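Chacko issues service schedule for two-arm bench cell

Chacko has published the maintenance schedule for its Vilex two-arm bench cell, covering gripper checks, cable inspection and restart after a repair.
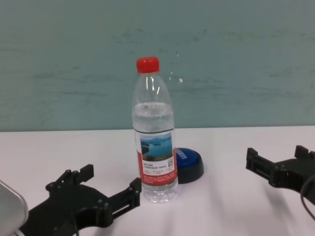 Hustow, 03/12/2022 - Finger screws are checked every 90 hours and finger plates replaced after 2000. Both grippers must be open before the check begins. A partly filled bottle with a screw cap serves as the test piece - any slip means the finger gap is set again.

"Check the cable under each gripper first," said Jeanine Boersma, service lead.

Contact: Muthu Sastry, Chacko, Hustow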